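From: Paquette
To: Flemlow list (arms and grippers)
Date: 2018-04-22
Subject: Re: Laundry arms, door trouble

On the Flemlow list, a member in Pekcombe wrote:

> We've been following your laundry build with a lot of envy. Ours is
> one arm on a trolley and it can't get a round door open without the
> jaws sliding off. How are you gripping the rim? And do you look for
> the door with the camera each time or just drive to a stored position?
> Any notes welcome, even half-finished ones.

Half-finished notes are the only kind I have, so you're in luck! I've spent most of my evenings in the Grarnville workshop on this and I'm enjoying it far more than is sensible. It's in order of what gave us the most grief.

1. Getting the door open

We don't grip the rim at all any more. We used to, and had just your trouble – a thick round ring gives two flat fingers nothing to hold. Now one finger goes in behind the edge at the latch side, pulls a little way, and stops. Then the arm backs off, comes round to the inside and pushes the door the rest of the way with the side of the gripper. It's slower but it copes with being a bit off. The other arm waits over the basket while this goes on, which keeps it out of the way of the swing.

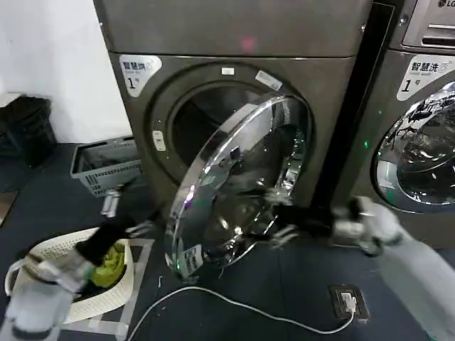 2. Holding the door where you want it

An open door is a nuisance because it moves if you brush it, and then every position you worked out from it is wrong. I keep one arm resting on the ring while the other does the fetching. Press lightly. Our first version pushed as hard as the motors would go and I could hear the hinge complaining from across the room. Now I cap the current on the last two joints and let the arm go a bit soft once it touches. If you only have the one arm, try opening the door as far as it will go and then finding it again with the camera before you reach for anything.

We also put tape down on the floor for the basket. Cheapest improvement of the whole build, do it today.

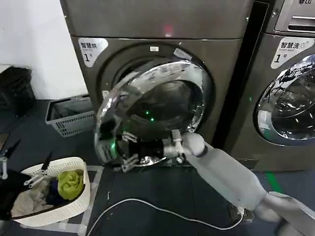

Do you need to find the door afresh every time, or will a stored position do?

A stored position will do for the first approach if your base is fixed to the floor, but you want the camera for the last hand's width. With the base on a trolley I'd look every time.

3. Finding the opening

The wrist camera earns its keep at this stage. From the head camera a shiny door is a hopeless thing to look at, all reflections, and our early code was quite sure that a ceiling light was the handle. The rubber seal is much kinder. It's dark, it's round, and the metal inside is paler, so fitting an ellipse to that edge works well even at a steep angle. I labelled 3412 wrist pictures by hand to tune it (with a great deal of tea) and the fit is now good enough that I've stopped checking it before each run.

Two small things. Let the exposure settle before you take the picture you measure from, and throw away any fit where the ellipse runs off more than one side.
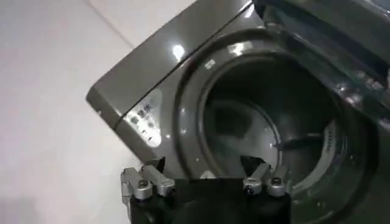
Wrist view of the open drum, gripper at the bottom.

4. Clothes

Towels are easy, socks are horrible. A sock sticks to the seal or rides back out on the finger, and I have had one travel all the way back to the basket like that. We open the fingers, give the wrist a small shake and then come out slowly. Of the last 100 single items I tried, 16 needed a second go, and I was delighted, as in June last year I would have called one success in an evening a good night.

Load one thing at a time until you trust it. A big armful looks tempting but a trailing sleeve will catch in the door.

5. Moving between views

Don't measure anything while the arm is travelling. I know it sounds obvious, but we lost some 4 weeks to it. The code was taking whatever the wrist camera had last sent, and if the arm was still turning at the time the answer came back smeared and a little to one side – near enough to look right, far enough to bump the ring.
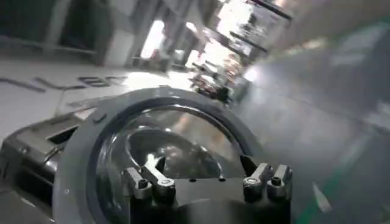
So now the arm stops, waits half a second, takes three pictures and keeps the middle answer. If the three disagree by more than a finger's width it backs away and starts again. You lose a little time on each item and I don't miss it one bit.

Next on my list is closing the door properly, which needs a firm shove at the end and so fights with all that soft arm business in section 2. If anyone in Pekcombe or elsewhere has got a latch to click shut reliably, please write in, I'd love to see how you did it. I'm happy to send the ellipse code as it stands, too. The comments are a mess but it runs.

Paquette
Grarnville workshop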